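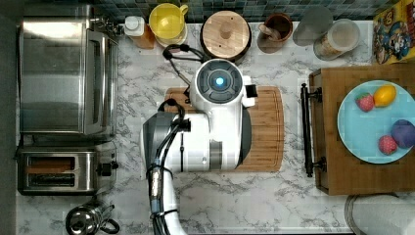

I've been meaning to write about bread since January, which tells you how quickly things move along in this house. Every time I sat down to do it there was a loaf in the oven or a loaf wanting attention, and by the time I'd dealt with that I had floury hands and no wish to go near the keyboard. But it's raining, the dough is having its long sit, and I've made a pot of tea, so let's have a go.

It began with my gran's recipe book, or what's left of it. The cover went years ago and the first few pages followed, so it now opens halfway through a fruit cake. The bread is on page 103 (she numbered them herself, in pencil) and all it says is flour, water, salt, yeast, "enough of each", and then a note in the margin telling herself to stop fussing. I found this maddening for years. I wanted grams! I wanted minutes! I bought two proper bread books and followed them to the letter, and made some perfectly nice loaves that tasted like somebody else's.

What changed my mind was our week in Kiltitz, where we'd rented a little flat above a shop with an oven that had no numbers on its dial at all. There was no scale in the cupboard either. I had a bag of flour, a teacup and a big salad bowl, and I made a loaf on the Friday evening mostly to prove that it couldn't be done. It was a bit flat and rather dark on one side, and we ate the whole thing standing up with butter and tomatoes. I still think about that loaf.

Since then I've stopped weighing nearly everything. I do still weigh the seeds, as they're dear and I get carried away. My usual seed mix comes from El Sherbiny, the grocer's by the bus station, where they sell it from big tubs and always put in an extra scoop after they've told you the price. I buy 300 grams at a time and it lasts me a fortnight, or less if my sister's visiting and picking at it.

The flour has been a longer story. I was loyal to Biline for ages – a good plain strong white, never let me down – and then the shop stopped getting it in and I sulked for a month. Now I use a stoneground one from the Wunance mill, which drinks up far more water than you'd expect and made me two doorstops before I got the hang of it. If you're switching to something similar, make the dough wetter than feels sensible and then leave it alone for half an hour before you decide it's a disaster. Mine looks like porridge at that stage and comes good in the end, most weeks.

Then there's the matter of time. I used to get up early to bake and be cross by nine. These days I mix it after supper, put a plate over the bowl and leave it in the cold back room until 7 the next morning, when I shape it in my dressing gown and put the radio on. It's such a nice quiet bit of the day. The cat comes and sits by the oven door as it warms, and I usually get as far as the crossword before it's time to take the loaf out.

I've been asked whether it saves any money, and I haven't worked it out, and I'm not sure I want to with the amount of butter we now get through. Next I'd like to try rye, which my gran doesn't mention anywhere, so I'll be on my own with that one. If you've got a rye loaf you're fond of, do put it in the comments, even if the recipe only says "enough of each". I'm off to look at my porridge.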